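About Colier Cooking School
Home cooking, taught slowly and eaten together 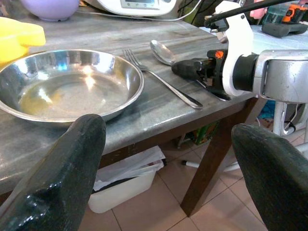

We opened in February with one long room, a secondhand stove and a soup class that Youssra Ouali had been teaching in her own kitchen for years. People kept asking for bread, so we added bread. Then dumplings, then a whole term of stews (still our favorite!).

Our classes are for people who want to cook dinner on a plain evening and enjoy doing it. You don't need fancy knives or a big kitchen. Come hungry, wear shoes you can stand in, and bring a container for leftovers.

Who teaches here

Youssra runs the soup and stew terms and plans the menus. Asmaa Berrada teaches bread and flatbread, and will happily talk about flour for as long as you let her. In-ho Seok joined us for noodles and stayed for pickles, and his kimchi weekend fills up faster than anything else we do. Ismail El Sherbiny looks after bookings and the spice shelf.

Classes and prices

Evening classes last 2 hours and cost $40, with all ingredients included. A full term is $300. Teens are welcome with an adult, and we love it when families sign up together. If you have an allergy, tell Ismail when you book and we'll change the recipe for the whole table.

The new term list is up on the Classes page, with two new lentil soups on it.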